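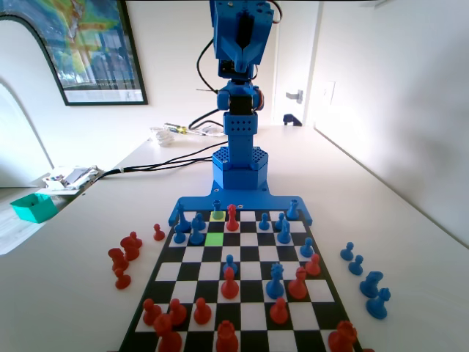

Red and blue pieces on a black-and-white board, with captured pieces lined up along both sides.

Deldale chess club to move into old Simwood library

2023-08-18

After sixteen years of packing up its boards every evening to make way for the next group, the Deldale chess club is finally getting a place where it can leave a game standing overnight. The club will move into the former Simwood branch library in September, and to judge by the mood at its last meeting, the members can hardly wait.

The town agreed this week to lease the ground floor of the building to the club for $600 a month. The library closed when its books were moved to the larger branch on Lau Street, and apart from a few seasons as a polling place the rooms have been used mostly for storing folding chairs (which, as it happens, the club will be very glad to have).

"I learned to play in the back of the Bondham bakery, on a board balanced on flour sacks, so to me this is a palace," said Ilgın Işık, who has been president of the club for the past four years and still teaches the beginners' class herself. "We have people who drive in from Bondham after work and only get through half a game before we have to clear the tables. Now they can come back and finish it."

The club has 69 members, the youngest of them 7 years old, and it had simply outgrown the room it shared at the Deldale community center. In the winter months, players have been known to set up in the hallway beside the coat racks, and at least one club championship was decided there, with a Zumba class going strong on the other side of the wall.

There is still some work to do before opening night. The carpet has to come up, the lights in the old reading room need replacing, and a ramp is planned for the side entrance. Members will do the painting themselves - the color is still being argued over, and Işık said she is staying well out of it.

The old oak card catalog is staying, too. The drawers will hold score sheets, some of them going back to the club's very first season.

Dues will go up slightly, to $20 a month for adults, and children will continue to play free. Anyone curious is welcome to drop in during the first week, whether they know how the knight moves or not, and there will be coffee and cake by the front desk.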